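Godar Transit Advice. Small firm, buses mostly, trams when somebody will have them. We help councils and operators work out where the stops should go, how often the thing should run and what happens to the people who live one street too far away.

## Who we are

Started in a rented room over a bike shop, moved twice, now two floors on Stunier Road. The lift works on most days. Planners, timetable people, one ex-driver who checks every running time we write and crosses half of them out. Quite right too.

We don't build anything. No concrete, no shelters. We write the plan, sit through the meetings, walk the routes and tell you early if it won't work. Some clients like that more than others.

## What we do

- Route reviews – whole network or a single line
- Stop spacing and siting
- Timetables, including the horrible Sunday ones
- Public consultation: drop-ins, doorstep surveys, the lot
- Interchange layouts (on paper, see above)
- Checking other peoples' passenger forecasts

Not on the list? Ask. We've done school runs, a ferry connection and a very long report on one roundabout.

## How we work

Walk it first. Every job starts with somebody on foot along the route, both directions, with a bag of shopping. Then we ride it, early and late. Then the numbers.

A stop can look fine on the map and still have a dual carriageway between it and the health centre. Gets missed all the time. On the Naviseck corridor the draft had a handsome station at the east end, and 785 homes behind it with no direct path to the platform. We asked for a footpath and a crossing. Got the crossing. Still arguing about the path.

Evening buses matter to us as well. Shift workers, cleaners, anyone coming home from a late clinic. If the last bus goes at half past seven it isn't a service, in our view, and we'll say so in the report.

## Work so far

**Naviseck corridor.** Limited-stop line, west side to the old docks. We did the stop review and the consultation. 66 responses on paper, a good many more by email, most of them about parking.

**Riihimäki.** Our first job outside the UK – a short study of how local buses meet the trains. Cold platforms, good coffee, very patient hosts. Report went in last January and we're told the new timetable uses parts of it.

**Stunier town loop.** Was a 60 minute service that nobody could remember the times of. We cut the two slowest detours and put the spare minutes into the evening. One of the detours has since come back, after a petition. Fair enough, it was a well argued petition.

## Working here

Mostly part office, part out and about. Flexible hours, a yearly bus pass wherever you live, and five days a year to spend on something useful locally. Bring decent shoes. We take on a trainee when there's enough work to teach them properly, so not every year. No degree needed. You do need to be able to talk to a cross person at a bus stop and write down what they said, not what you wish theyd said.
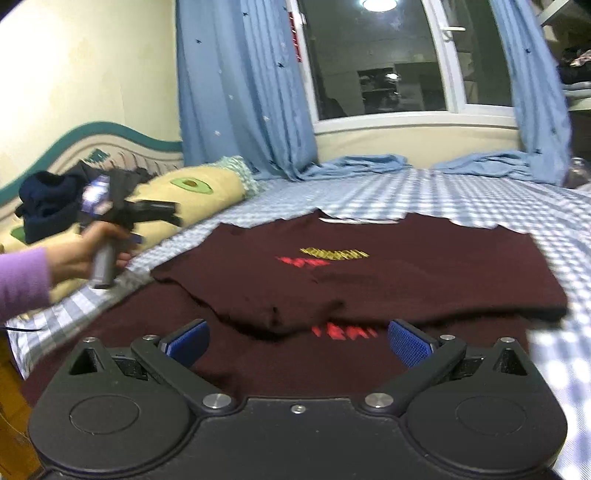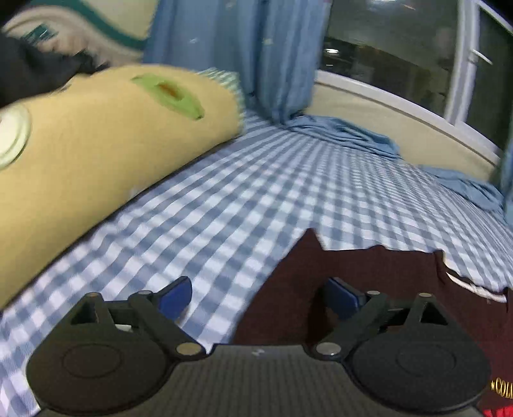 Applications by email please, two pages at most, and tell us about a journey you make often and what's wrong with it. We read these first. No cover letter.

## Finding us

Stunier Road, second door past the post office, blue bell. Number 5 bus from the station stops across the way, get off at the library. Bike racks round the back. There is parking but it's tight and the neighbours need the gate kept clear.

Office open from 9am, phones until 4.30pm. Outside that leave a message, somebody will ring back the next working day. If it's a complaint about a bus that didn't turn up, that's the operator, not us – but we'd quite like to hear about it anyway.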